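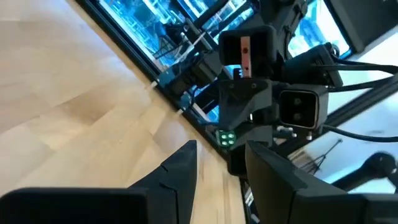
Table notes, long one, mostly for me and for whoever gets the table after me.

Started before 9 with the top wiped down and a cup of coffee parked on the windowsill where it can't do any harm. The scratches are still there. I'd half hoped that the soap would lift them (Yasmine swore by it on her kitchen counter) but they're in the wood, or in the finish anyway, thin whitish lines that only bother you once you know about them. I knew about them so they bothered me all morning. Gerardo ran his thumbnail across and says he can't feel anything. I can feel the longest one. We left it at that.

What I do like about this top is the color. Somebody glued it up from boards that don't match, so you get cream next to honey next to a kind of biscuit tan, and then one darker piece sitting there in the middle of its paler neighbors. Essam wants a darker stain over the lot so it all evens out. I'm against it and I'm writing that down in case I'm out the day he brings the can in. Pale wood is good for dice! You can find a small die on it from across the room, and you can read the pips without hunting for your glasses.

Oil: we still have most of the Forkov tin left from the bench job. Rachid thinks one thin coat, left overnight, buffed in the morning. My worry is glare. The top already throws the ceiling lights back at you from some angles, and if we make it any shinier we'll all be leaning sideways to read a roll. Test patch first, on the underside, and please write the result here and not on a sticky note. Sticky notes end up on the soles of shoes. I've found two that way.

Right, the dice. We're still picking the set for Fidby, and the question for today was whether the little see-through ones are good enough to keep or whether we go up to the foam ones for everybody and be done with it. My plan was 1000 rolls on the small pair, by hand, tally in the green book. I got to 341 before lunch and my wrist is filing a complaint. The tally is not going in here until it's complete, so don't ask, and don't let Abdelilah talk you into an early guess. He's got a theory about the blue one.

Notes on rolling, while I remember:

Roll from the heel of the hand, low, toward the middle of the table. If you drop them from any height they go off the edge and under the shelving, and then it's ten minutes with a flashlight.

If one ends up leaning on something, that roll doesn't count. Pick both up and go again. Gerardo wanted to count the flat one and redo the leaner, and I said no, both, always.

Say the numbers out loud before you write them. It sounds silly and it caught me at least a couple of times with my pencil about to put down the wrong one.

Change hands if you get bored. I got bored early.

The wood makes a lovely noise with the small dice, by the way, a sort of dry clatter, and then after a while it makes a terrible noise. By eleven Yasmine had put her headphones on. I tried a dish towel underneath and it killed the sound completely, but it killed the roll too; they just flop over once and stop. Felt might be the answer. There's a roll of it in the Metwally cupboard, unless the costume people took it back. 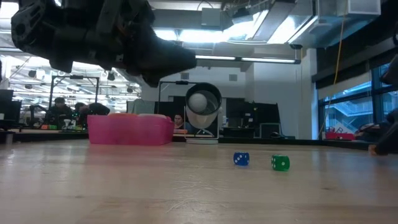

The pips, then. White on both the blue and the green, and that was the right choice. We had a loose clear one floating around with black pips at some point and you could see the far side straight through the near side, so every number looked like two numbers having an argument. With the white you get a little of that ghosting when the light comes from behind, from the window side, but sit with your back to the glass and it goes away. Green is slightly harder for me than blue. Essam says it's the same. Essam is younger than me.

The foam ones are a different animal. They're big and light and they don't so much roll as bounce along and think about it. We keep all 4 in the pink container, which is fine as storage, and the pink does at least mean that you can say "they're in the pink thing" to anybody in the building and be understood. They stick up over the rim a bit, so there's no putting a lid on, and if you stack anything on top you squash the corners. Please don't stack anything on top. A foam die with a squashed corner has a favorite number.

Abdelilah would like them taken out and lined up by color so that people can pick. I tried it. They got carried off one at a time, and I spent part of the afternoon retrieving the orange one from next to the printer, where it was apparently "being used." Back in the pink they go.

Then there was the cup and the ball. I'd set the cup in its white stand toward the back, tipped over so the mouth faces you, for the tossing round. The tilt matters far more than I expected. Too upright and a flat toss hits the rim and comes home again, too far over and the ball just walks out. Rachid had a go at fixing the angle once and for all with a wedge of cork and it held for as long as he was looking at it. I think we want a proper notch in the stand, or else a mark on the upright that says put it here. A pencil line would do. The white ball against the dark inside of the cup is easy to see, so at least there's no arguing over whether it's in.

Things I'd move if it were up to me:

The cup stand further from the pink container. A ball that misses goes into the foam dice and has to be dug out.

The small dice nearer the front, within reach of a person sitting down. I had them too far over and was half standing for every roll, and I blame that for the wrist.

The coffee. I know. It was on the windowsill again by two o'clock, I'm only saying that it spent some time elsewhere.

Yasmine read this over my shoulder and wants it noted that the stool squeaks. The stool squeaks.

Also, the dark spot near the right-hand corner: I've been at it with a damp cloth, then a dry cloth, then my sleeve. Gerardo thinks it's a knot and I should leave it alone. There are knots all over these boards, small ones, and they don't look like that to me, but he knows wood and I know dice. Leaving it alone until the oil question is settled.

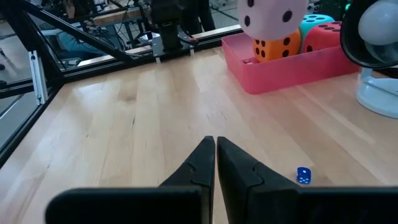 Mallen, December

Picking this up again after a break, new pencil. I've read back over the above and I stand by most of it, with a few changes.

Felt is out. Rachid cut a square from the Metwally roll and we tried it, and the small dice do roll nicely on it, quiet as anything, but the fuzz gets on them and then you're picking green fluff off a blue die every few throws. Bare wood it is. Yasmine has been warned.

The test patch on the underside came up a shade warmer than I wanted, though no shinier than before, as far as Essam and I can tell by lying on the floor with our heads under the table. He's given up on the stain! He says that the boards have grown on him. I'm taking that as a yes to one thin coat, and I'd like it done at the end of a working day so it can sit with the door shut and no coats or bags on it. Somebody will put a bag on it. Tape a sheet of paper to the edge that says OIL in big letters.

On the foam set, I've changed my mind about how we use it. They're too much for scoring, they take up half the table and people start throwing them at each other, but for the opening round, where everyone's standing up and nobody can see past the person in front, they're perfect. The black dots on the pale one read from the back of the room. The orange one is nearly as good. So: foam first, straight from the pink to the table, then back in the pink, then out come the little ones for the rest. Abdelilah says that's what he suggested in the first place. I've looked through the book and can't find it, but fine, credit to Abdelilah.

The low sides on the pink are a help, I'll give it that. You can tip a big die out with one finger and you don't have to lift the whole business up and shake it.

Still to do: the rest of the rolls. I've talked Gerardo into taking a turn so we can see if two people's hands give two different tallies, and he wants his own page with his own ruled columns. Start him on the blue. Same rules as before, leaners don't count, numbers out loud.

Pencil mark on the cup stand is done, left upright, quite faint. If you can't find it, use the light from the window. Rachid still wants his notch and I've said after the oil.

Spare small dice, if anyone's ordering: same size, white pips, and no clear ones please.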